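Forum: Bench Automation > Light assembly and sorting
Thread: Two-arm cell on the fittings bench, staffing after changeover

tsawatzky
We moved fittings sorting at the Mumico site to a two-arm cell in February. Target is 373 parts per shift. Before that it was two people by hand.

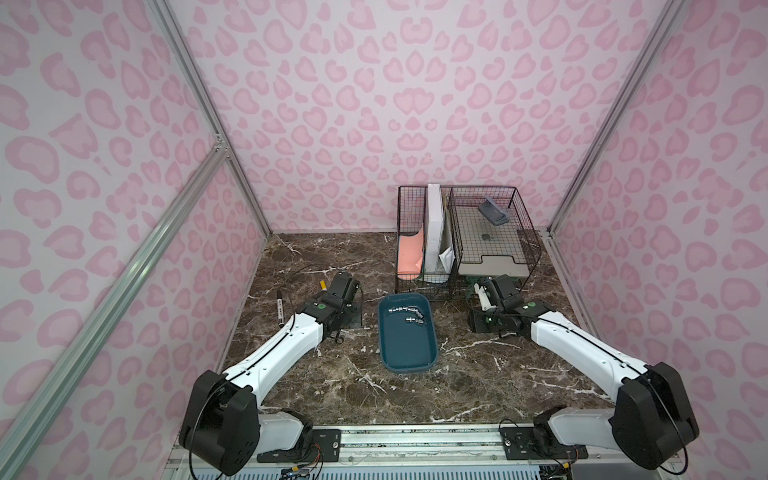
Staffing is my question. The two sorters are now listed as cell attendants, same grade, and most of their time goes to staging parts and clearing faults. The small metal pieces go in the teal tray between the arms, and one attendant says staging them takes longer than sorting did. Has anyone regraded this role?
Trevor Sawatzky

Gunalent_ops
Regraded ours after 12 weeks. Fault clearing needs lockout training, so it is not the same job. Put it in writing before the review.
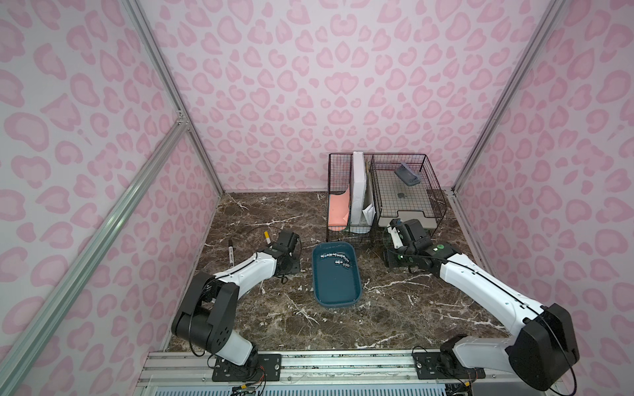 Reply from donau_line4
Disagree with the regrade. On the Donau line the attendant covers four cells and faults take about 15 minutes a shift. What you have is a layout problem. Get the paperwork organizer out of the reach envelope first.

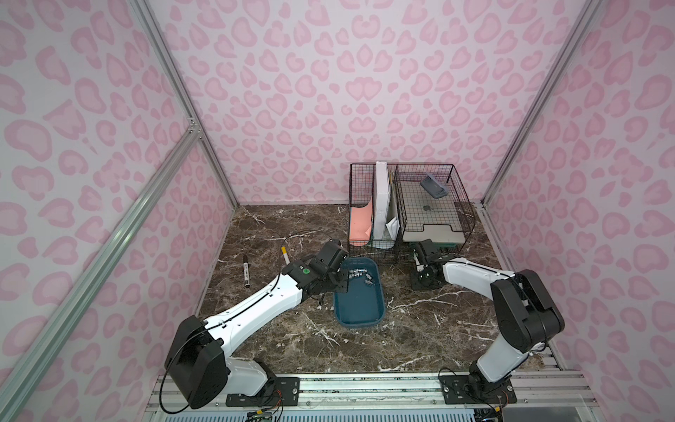
Then time the staging again for a week and see what is left. If it is still over 50 percent of the shift, you have a case.

Gunalent_ops
Four cells per person is how we lost two good attendants. Time studies don't count walking.

tsawatzky
Organizer stays for now, the Rathnayake work instructions specify it. Will run the timing from Monday, walking included.

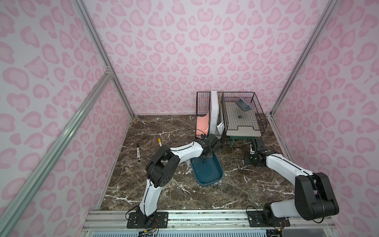 Fittings cell, two parts on the surface to the right of the tray

donau_line4
Log dropped parts separately from faults. Ours were in one column and the numbers were useless.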